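Budwood toy library clears its shelves ahead of August move

8 May 2025 – The Budwood toy library has started sorting its collection before it moves to smaller rooms on Visholm Street in August. The catalog lists 1000 items. The first check of the shelves found 876, and the library would like a word with whoever has the rest.

Plush toys are being handled first, on the theory that they complain least. Bears go in one pile, everything else in another, and anything with a loose seam waits for the mending table.
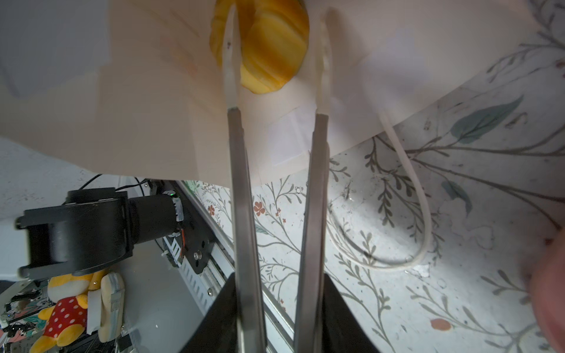 Borrowers can still take home 2 toys at a time until the move, and late fees are waived for anything returned by then. Sixteen board games with no dice will be given away free – bring your own dice, and possibly your own rules.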